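# The Cable That Pulled Back

Heather Dunstan has a favourite fault, and she'll tell you about it before you've got your coat off. It took her team 14 days to find, it stopped a promising project cold, and it came down to a piece of cable that was a little too short.

Dunstan runs the test bench at Malanora, a small workshop where pairs of robot arms learn to handle the sort of stuff people leave lying around the house. Bags, mostly. Soft things are wonderfully hard for robots! A bag never sits the same way twice, and it folds over just when you thought you had hold of it. The pair she was working with last winter, nicknamed Tesia and Ngata, had become very good at it. Then in February, Tesia started letting go.

It never happened at the start of a run. The arm would reach out, close on the fabric, begin to lift, and somewhere on the way up the gripper would go limp for a fraction of a second. Down went the bag. The software logged a clean release, as if the arm had meant to do it.

"That was the part that bothered me," Dunstan says. "A crash is fine, a crash tells you something. This was a robot dropping things and reporting that all was well."

Her first guess was the gripper motor, so the team swapped it. The drops carried on. Next they blamed the fabric, and spent the better part of a week trying bags in every colour and weight they could find. They checked the power supply and rewrote the grip routine. One engineer became convinced the heating in the building was to blame, and kept a chart of it on the wall (it's still there, and it's a lovely chart).
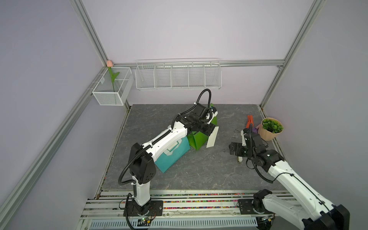 What finally cracked it was patience. Dunstan set up a run of 500 lifts, sat down beside the bench with a sandwich, and watched the arm's joints and left the screen alone. By the end she had 241 drops and a page of scribbled notes. Nearly every failure came when the forearm was stretched well out and the wrist was turning at the same time — a combination the arm hardly ever used when it was handling boxes, and used constantly with bags.

In that pose the cable feeding the gripper was pulled tight at the connector. One pin lifted just enough to break contact. The gripper's controller lost its signal, restarted in its default state, which was open, and came back so quickly that the main computer never noticed it had gone.

So there were two faults, and Dunstan is far more interested in the second. The short cable was a simple mistake made during a rebuild, when a replacement was cut 4 centimetres under length. Anyone could do it. But a gripper that opens when it loses contact is a decision, and somebody had made it years earlier for a good reason: if a person's finger was caught, you'd want it to let go.

"With a bag, who cares," she says. "But we were talking about moving on to glass jars. Then you've got something heavy and breakable falling from height, and the log says everything went to plan."

The repair took an afternoon. The new cable has a generous loop in it and a clamp that takes the strain before the connector does. The safety work took a good deal longer. The gripper now holds its position if the signal drops, the whole arm stops, and a person has to clear the fault by hand. A separate release button deals with the caught finger. Dunstan's group has also begun logging every controller restart, however short, and the first week of that turned up a loose plug on Ngata that hadn't caused any trouble yet.

Word got around. Grelell, the firm that supplies the workshop with its connectors, asked for a copy of her notes and has been out twice to watch the bench run. She was delighted to have them, and made them sit through a long lift test too, sandwiches included.

The jars are back on the schedule. Dunstan keeps the old cable in her desk drawer, and new starters are handed it on their first morning and asked what's wrong with it. Most of them look at the plug. She lets them look for quite a while.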